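The Case for Returning the Basket to the Corridor
By Debashish Siriwardena
2021-09-21

The Fellham residents' bulletin recently carried a proposal to remove the recycling baskets from the shared landings and to replace them with a single collection point at the rear gate. The proposal is tidy on paper. It would shorten the collection round and clear the landings of objects which, it must be admitted, are seldom handsome. I wish to set out why I believe it to be mistaken.

The first consideration is distance. A person who has finished a bottle of water on the third floor will, if a basket stands within a few steps, place the bottle in it. If the nearest point is across a courtyard, the bottle goes into the kitchen bin with the tea leaves and the potato peel. When the Bandara building withdrew its landing baskets in January, general waste rose by 200 sacks over the following quarter, and the sorted material fell in step.

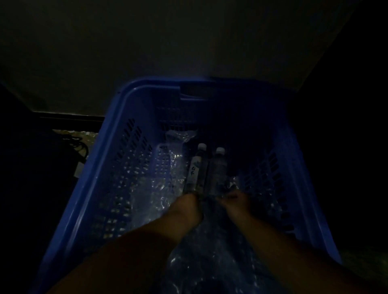

The second consideration is the container itself. An open plastic basket with a liner is a modest piece of equipment, and its merits are easily overlooked. It can be lifted by one person. It has no lid to be touched, and its contents can be inspected at a glance, so that a stray food tray is noticed and taken out before it spoils the rest. The large wheeled bins favoured in the proposal offer none of this -- one sees into them only when they are full, and by then the sorting has already failed.

Objections have been raised to the liners, and these deserve a fair answer. It is awkward to defend a scheme for saving plastic which itself consumes plastic bags. The Follau block has met the difficulty by emptying its liners and putting them back, replacing them only when torn. A supply of 1,000 has now lasted that block 5 years. I see no reason why the same practice should not be adopted at Fellham.

There remains the matter of appearance. The Kometti report describes the baskets as "visual clutter", and recommends that landings be kept bare. I would ask its authors to consider what a landing is for. It is a place through which people carry shopping, prams and rubbish, and a basket against the wall is a reasonable thing to find there -- provided that it is emptied on time, a duty which has lately been neglected and which the proposal does not mention.

The baskets should stay, and the collection rota should be restored to its former frequency before any further change is put to residents.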